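Venard refurbished Dell tower: three months in

I bought this old Dell desktop from Venard, a little refurb shop near Drarklow station, for a spare-room machine that could take a few older expansion cards. I've now had the side off more times than I care to admit, and I love it. It's one of the nicest cases to work inside that I've owned at any price.

Lay it on its side, take the panel away and there's the whole board facing you, with proper room for your hands. The drive latches are blue, so you spot them straight away, and the long slots are easy to line a card up with (my last PC needed a torch and a fair bit of swearing!).

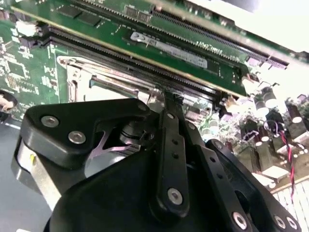
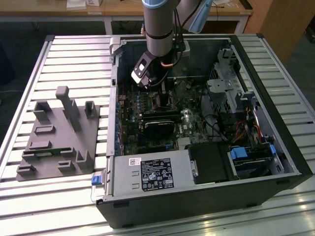 Getting cards in and out is a pleasure. You feel them go home evenly, and you don't have to lean on them with your full weight. I moved my Lozano sound card across in May and it was working within five minutes, first try, with no driver hunt. The drive bays are just as friendly, and I've since added a second disk from the old machine.

Gripes? A couple. The loose cables do like to wander over the board, so I'd tuck them back with a tie or two before closing up. The fan gets noisy when I'm exporting video, though for letters, browsing and music I forget it's on. And it's a heavy lump, so clear a space on the table before you start.

Venard packed it very well, and when I rang on a Thursday to ask about spare drive caddies they put two in the post that afternoon. I paid 53 pounds for the tower, plus a Grorkura keyboard they had on the shelf, which is fine but a bit clacky. I'd have another of these tomorrow, and I'm already eyeing one up for the workshop.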